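Plilley – conjunto de dados de decisões sobre danos em contratos de transporte de bagagem e encomendas

Versão 1.2, 5/13/25

Resumo

O Plilley reúne 633 decisões judiciais anonimizadas em que se discute a responsabilidade civil do transportador por perda, avaria ou atraso na entrega de bagagem e encomendas. Cada decisão foi segmentada, anotada e ligada a uma ficha estruturada em formato JSON. O conjunto destina-se a pesquisa em classificação de textos jurídicos, extração de argumentos e estudos quantitativos sobre fixação de indenizações.

O material é mantido pela Cumadby e distribuído pelo repositório Onu. A ferramenta de anotação usada em todas as etapas chama-se Rekska e tem repositório próprio, com licença distinta da deste conjunto.

Conteúdo do pacote

decisoes/ – textos integrais em UTF-8, um arquivo por decisão
fichas/ – metadados e rótulos em JSON, com o mesmo identificador do texto
particoes/ – listas de identificadores para treino, validação e teste
manual/ – manual de anotação em PDF e tabela de rótulos em CSV
scripts/ – rotinas de leitura, verificação e cálculo de concordância

Os identificadores têm o prefixo "pl" seguido de quatro algarismos. A numeração não é cronológica. Há lacunas na sequência correspondentes a decisões retiradas na revisão da versão 1.1; os números retirados não serão reutilizados.

Origem e critérios de seleção

Os textos foram obtidos em consultas públicas de jurisprudência. Entraram decisões de mérito, de primeiro ou segundo grau, em que o pedido principal fosse de indenização por dano material, moral ou ambos, decorrente de contrato de transporte. Ficaram de fora os acordos homologados, as extinções sem resolução de mérito e os processos em segredo de justiça. Recursos que apenas discutem honorários ou custas também não foram incluídos.

Quando havia sentença e acórdão do mesmo processo, os dois foram mantidos e ligados pelo campo "processo_grupo". As partições respeitam esse campo: documentos do mesmo grupo estão sempre na mesma partição. Quem refizer a divisão deve preservar a regra, sob pena de vazamento entre treino e teste.

Divisão

treino: 401
validação: 40
teste: 192

A partição de teste tem proporção maior de acórdãos que a de treino. O desequilíbrio é conhecido e foi mantido para permitir comparação com os resultados da versão 1.0.

Anotação

Cada decisão foi lida por dois anotadores com formação em Direito, trabalhando de forma independente na Rekska. As divergências foram encaminhadas a um terceiro leitor, que registrou a solução no campo "nota_adjudicacao". O campo pode estar vazio quando não houve divergência.

São anotados em nível de documento: tipo de transporte, natureza do dano, regime de responsabilidade aplicado, inversão do ônus da prova, resultado do pedido e valor fixado. Em nível de trecho: alegação de fato, prova mencionada, fundamento legal, excludente de responsabilidade e dispositivo.

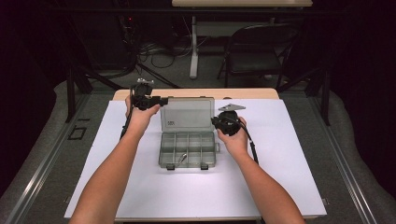

A excludente de responsabilidade foi o rótulo de trecho com menor concordância. A dificuldade está em separar a culpa exclusiva da vítima do vício próprio da coisa transportada, sobretudo nos casos de embalagem inadequada, em que muitas decisões tratam as duas hipóteses no mesmo parágrafo. A partir da versão 1.1 o manual admite rótulo duplo nesses trechos. Os arquivos anotados antes da mudança foram revistos, mas alguns casos limítrofes permanecem com rótulo único.

Valores são registrados em moeda nominal, como constam do dispositivo, sem correção monetária nem juros. O campo "valor_total" só é preenchido quando a decisão traz o total expresso. Não se somam parcelas por inferência.

Anonimização

Nomes de pessoas físicas, números de documento, endereços e placas foram substituídos por marcadores tipados, como PESSOA_A e ENDERECO_1. Nomes de empresas também foram substituídos. Os marcadores são consistentes dentro de um mesmo documento, mas não entre documentos diferentes – PESSOA_A em duas fichas não indica a mesma pessoa, nem mesmo dentro do mesmo "processo_grupo".

A substituição foi feita por regras e depois conferida manualmente. Resíduos podem ser comunicados pelo formulário do repositório, com o identificador do documento e a linha. O texto do resíduo não deve ser copiado na mensagem.

Uso recomendado

O conjunto é adequado para treinar e avaliar classificadores de resultado, regime e natureza do dano, e para extração de trechos argumentativos. Não é adequado para estimar a frequência real de condenações, pois a seleção dependeu da disponibilidade nas bases consultadas. Tampouco deve ser usado para prever o desfecho de processos em curso ou para orientar partes sobre a conveniência de litigar.

Limitações conhecidas

1. O transporte rodoviário está sobrerrepresentado em relação ao aéreo. Há apenas 80 decisões sobre transporte aéreo.
2. Decisões muito curtas costumam não ter trechos rotulados como prova mencionada. A ausência do rótulo não significa ausência de prova nos autos.
3. Notas de rodapé foram deslocadas para o fim do arquivo na conversão, e a chamada no corpo do texto pode ter sido perdida.
4. Tabelas de cálculo foram convertidas em texto corrido, com perda do alinhamento das colunas.

Leitura

python scripts/verificar.py --raiz .
python scripts/ler.py --particao validacao --campo resultado

O primeiro comando confere se cada texto tem ficha correspondente e se as somas de verificação coincidem com as do manifesto. O segundo imprime a distribuição de um campo na partição indicada. Requer Python 3.10 ou superior, sem dependências externas.

Alterações

1.2 – correção de marcadores inconsistentes; novo campo "inversao_onus"
1.1 – rótulo duplo para excludentes; retirada de duplicatas
1.0 – primeira publicação, em dezembro

Licença

Fichas e anotações: CC BY 4.0. Os textos das decisões são atos oficiais e seguem o regime que lhes é próprio. Trabalhos que utilizem o conjunto devem citar o nome Plilley e o número da versão.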